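Grestirport Players' Guild
Minutes of the general meeting, 24th December
Held in the back room at Onden Hall, opened 6.35 pm

Apologies were received and noted. The minutes of the November meeting were taken as read and accepted with one correction: the handheld evening was held in the small room, which cost less, so the hire figure should be amended.

1. Matters arising
The faulty controllers have been sorted into repairable and not. Stick drift accounts for most of the repairable ones. Replacement sticks have been ordered and will be fitted at the January workshop. Members still holding club controllers were asked to return them with their cables.

The second television has been moved to the front of the hall. Input lag in game mode is acceptable for platformers and racing. It was agreed the fighting game group keeps the old monitor.

2. Accounts
Opening balance $1,229. Payments since the last meeting were hall hire and one storage tub. Door money from the November session has been banked. The insurance renewal has not arrived and will be chased.

3. Game of the season
Three titles had been put forward and members had played all of them at the club. Paju was chosen on a show of hands. It is a side-on platformer with two-player co-op, and the later worlds are hard enough to keep regulars interested. Points raised before the vote:

The first world is slow and could be skipped for the competition.
The colour-blind setting works, but has to be turned on separately for each save file.
The second player cannot pause, and this caused arguments at the last session.
Nuvia had better music and a shorter running time, but its camera made several people feel ill on the big screen.

Nuvia will stay on the club console for casual play.

4. Time trial rules
The draft rules were gone through. Runs are to be on a fresh save, standard difficulty, club hardware only. Timing starts when the player gains control and stops at the final door. Glitches that pass through walls are not permitted. Jump extensions off an enemy's head are permitted, as the game's own tutorial teaches them. Assist mode will have its own board. 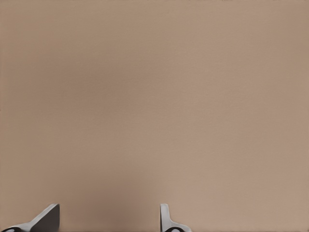

A member at the back asked whether the ban on wall glitches would cover the lift skip in world two, where the player never enters the wall but rides up the outside of it. The view was that most people find the skip by accident and it would be unfair to void a run over it. Another member said it saves so much time that anyone without it would have no chance. It was moved that the skip be allowed and shown to all entrants beforehand. Carried, two against.

Entry is capped at 50. Entrants under 12 need a parent or guardian in the hall.

5. Open day
Onden Hall is licensed for 200 people and last year's open day came close to that after lunch. It was agreed to issue timed wristbands and to put the retro corner in the foyer to ease the crowding. Flyers will go to the library and both schools. The offer of a loaned racing wheel was accepted, provided somebody can collect it.

6. Other business
The high score book is full and a new one will be bought. The old one stays in the cupboard for reference.

A request to open the club at 5 pm during the school holidays was deferred until the hall confirms its bookings.

Memory cards left behind are in the tin. Any not claimed by the next meeting will be wiped and added to club stock.

Meeting closed 8.10 pm. Next meeting in the same room, date to be emailed.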